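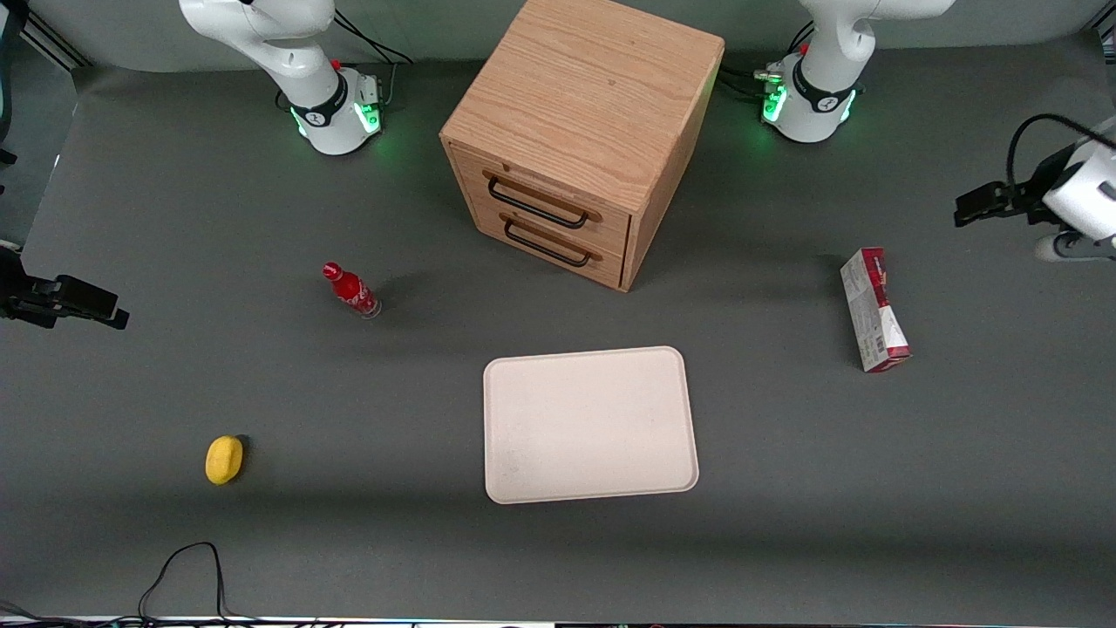

Small Parts and Bench Storage - Frequently Asked Questions

Last revised 2019-06-09

Ordering

Which cabinet sizes does Loltis supply?

The Planex range comes in two-drawer, four-drawer and six-drawer bodies. All three share the same footprint and differ only in height. The drawers are interchangeable between bodies of the same series, but not between Series 1 and Series 2. The series number is stamped on the underside of the base panel.

Can I order a single drawer?

Yes. Spare drawers are sold individually and in packs of four. Quote the series number and the drawer depth. If the stamp is unreadable, measure the internal width of the opening at the front and again at the back and send both figures. Series 1 openings taper slightly towards the back. Series 2 openings are parallel.

Is there a minimum order?

There is no minimum on cabinets or trays. Label stock is sold in lots of 100. Dividers are sold in bags of 25, and bags are not split.

Do you hold trade accounts?

Trade accounts are open to registered businesses and schools. Applications are processed by Tharindu Jayasinghe in the accounts office. Until an account is active, orders are paid in full before dispatch. Orders placed before activation cannot be moved to the account afterwards.

Delivery

How are cabinets packed?

Two-drawer and four-drawer bodies ship assembled, with drawers taped shut. Six-drawer bodies ship flat with the drawers stacked separately. The tape is low-tack and should be pulled off slowly, parallel to the timber. If residue remains, use a cloth dampened with mineral turpentine and wipe along the grain.

The carton arrived crushed. Should I refuse it?

Accept the delivery and write "carton damaged" on the consignment note before signing. Unpack within two working days and check the drawer runners first, as they are the part most likely to shift. Keep the carton until the claim is closed. Claims lodged without the marked note are assessed case by case and take longer.

Do you deliver to residential addresses?

Yes, to the kerb only. Drivers are not insured to carry goods past the property line. A tail-lift can be booked for pallet orders at extra cost, and must be requested when the order is placed.

Installation and loading

What is the maximum load per drawer?

Seven kilograms, evenly distributed. The cabinet body as a whole is rated to 70 kg when it stands on a level surface. The body rating applies to static load on the top panel with all drawers closed. It does not apply to wall-mounted cabinets.

Can the cabinets be wall-mounted?

Series 2 can, using the Dissanayake rail. Series 1 has no rear batten and must not be hung. Fix the rail to studs or masonry. Plasterboard anchors are not acceptable at any load. The rail is 700 mm long and takes two cabinets side by side with a finger gap between them.

Can two-drawer bodies be stacked?

Up to three high, with the locating pegs fitted. Pegs are supplied in a paper envelope inside the top drawer. Stacks of three should be tied back to the wall with the strap kit. Do not stack a two-drawer body under a six-drawer body.

What is the Skuter base?

A wheeled plinth that takes one six-drawer body or a stack of two smaller ones. Two of the four castors lock. The locking castors go at the front, and the cabinet is set back against the rear lip before the side screws are tightened. It is intended for sealed concrete, vinyl and timber floors. On carpet the castors will track but the locks do not hold reliably.

How do I stop a cabinet sliding on a smooth bench?

Fit the self-adhesive feet from the accessory kit. Clean the base panel with methylated spirits and let it dry fully before applying them. Press each foot for half a minute and leave the cabinet unloaded overnight. The feet are single use - once lifted, they will not re-adhere.

Labelling and layout

Which labels fit the drawer fronts?

The standard card holder accepts labels cut from any card up to 300 gsm. Adhesive labels can be applied straight to the drawer front, though removing them may lift the finish on drawers made before November of last year, when the lacquer was changed.

How should a mixed set of parts be arranged?

Heavy items go in the lowest drawer. Fasteners should be separated by thread first and length second, since a wrong thread is harder to spot by eye. Small quantities in frequent use are better kept in an open tray on the bench and returned to the drawer at the end of the job.

Do the dividers come in different heights?

There are two heights, full and half. Half-height dividers leave room for a lift-out insert above. Full-height dividers sit flush with the drawer side and will foul the insert if both are used.

Care

How should the timber be cleaned?

Use a dry or barely damp cloth. Do not use silicone polish, which contaminates the surface and prevents later refinishing. Oil stains can be drawn out with a paste of talc, left for several hours and brushed off. Repeat if needed.

The drawers have become stiff. What can be done?

Stiffness is usually due to humidity. Move the cabinet away from exterior walls and evaporative coolers and allow a week for the timber to settle. If there is no change, remove the drawer and rub plain candle wax along both runners. Do not plane or sand the drawer sides, as this voids the warranty.

Warranty and returns

What does the warranty cover?

Joint failure, runner failure and splitting of the body panels for five years from the invoice date. Colour change, scratches, and swelling from standing water are excluded. Drawers bought separately carry their own warranty of two years.

Can I return an unused cabinet?

Within 25 days of delivery, in the original packaging. Return freight is at the buyer's cost unless the wrong item was sent. Cut label stock and opened divider bags cannot be returned.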